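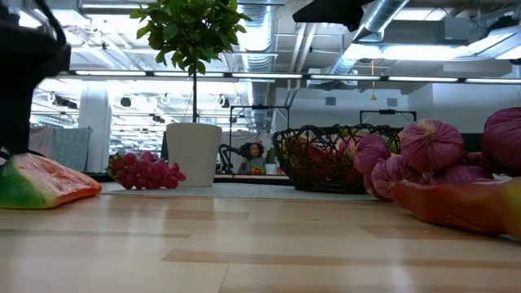

Nazanin Golestani wrote:
> Did you ever get the left arm to stop drooping at full reach? Mine sags every time and I'm about to give up on the cheap servos.

Thursday, August 13, 2026
By Ansari

Hi Nazanin, don't give up yet! I swapped the shoulder servo for the Rikov one and shortened the forearm by 23 mm – huge difference. Next up is grapes and onions (the papery skins worry me more than the weight). I'll post my settings once they're less embarrassing.

2 comments | 23 shares

Get the list by email! Sign up for our newsletter.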